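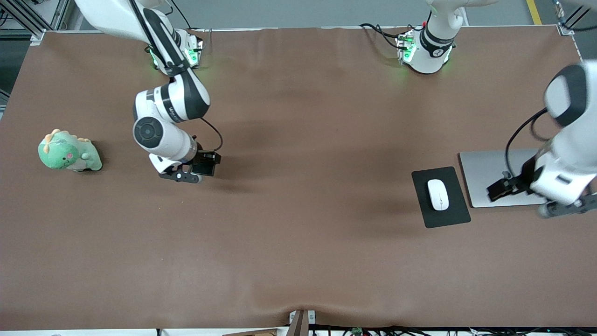
From: Natália Cunha
To: desk-and-table list
Date: 18th January
Subject: Re: Covering a big table, what are you all using?

Hi Malathi, hi everybody,

Malathi Krishnan wrote:
> We inherited my father-in-law's big table (1949, he wrote the year
> on the underside in pencil) and it's going to be homework table,
> toy table and my work table all at once. I'd like to cover the top
> with something plain. Brown, if I can get it, so it doesn't shout.
> Has anyone done this with one big sheet, and does it ever lie
> flat? Mine looks like an unmade bed. Also my laptop lives on it
> most of the day and I'm wondering if that's a bad idea.
>
> Malathi

Oh, I have so much to say about this, sorry in advance! I've been covering tables since my kids were small and I've made pretty much every mistake you can make with a roll of something and a pair of scissors.

First thing, one big sheet is the way to go. I tried it in strips once because the roll from Gokura was narrow and cheap, and I hated it within a week. Crumbs get in the seams, pencils find the seams, and a glass of juice will find a seam faster than anything. Get the wide stuff and take it right up to the edges, or very nearly. I like to stop just short of the edge so there's nothing for a sleeve to catch on. Some people on here fold it under and clip it, and if yours is a table people mostly walk around and don't sit at, that's probably nicer looking.

About lying flat – mostly, yes. Completely, no, at least mine never has. You'll get a few soft wrinkles and maybe a low spot where it sags a bit, usually toward the side where everybody leans. I used to fuss over those. I'd lift a corner, smooth it out, and push the wrinkle over to the other side, and then I'd go do the same thing over there. These days I roll it the wrong way around the tube overnight before I put it down, then start from the middle with my forearm and work out to the corners. A couple of heavy books on each end until the next day helps too. Whatever is left after that, I leave alone.

Brown is a great choice by the way. I had white for a while and it showed every crayon, every coffee ring, every everything. Brown hides a lot, and things are really easy to find on it if they're any kind of color. A green stuffed dinosaur on a brown table, you spot it from the hallway. A brown teddy bear, good luck. (We lost one in plain sight for most of August, when my sister's family was staying and the table was piled up like a yard sale.)

Now the laptop. I don't think it's a bad idea, mine's on the table all the time as well. What I'd say is close it whenever you aren't typing, and give it its own end. The big problem in my house was never the covering, it was toys drifting over. So we have a toy end and a laptop end with open table in between, and that bare stretch has to stay bare unless somebody's using it. The kids took to it way better than I expected! Soft toys I'm relaxed about. Anything with wheels or water in it stays at the toy end, period.

Keep it closed when you wipe down too, and lift it up and wipe under it. I skipped that bit for ages, and the grit that had collected under there left little scratches on the bottom of mine.

For cleaning I use a damp cloth and a drop of dish soap. Helstead makes a spray that a few people here swear by, but it left mine kind of tacky, and then paper stuck to it. Could be I used too much. I'd try a corner first.

As for where to buy it, Guerreiro still cuts to length if you call them, and they were nice about it when I gave them the wrong measurement and had to call back. My table is 155 cm on the long side and I ordered 16 extra so I could trim it once it had relaxed. Elletti has more colors but only sells whole rolls, as far as I know. If someone has gotten a cut piece out of them lately, please tell me how, I'd love that dark green for the hall table.

Oh, and please keep the pencil date uncovered if you end up clipping the sheet underneath. I'd want to be able to crawl under there and look at it.

How big is the table, Malathi? If it's close to mine, I have 2 cardboard tubes in the closet that you're welcome to for the rolling.

Natália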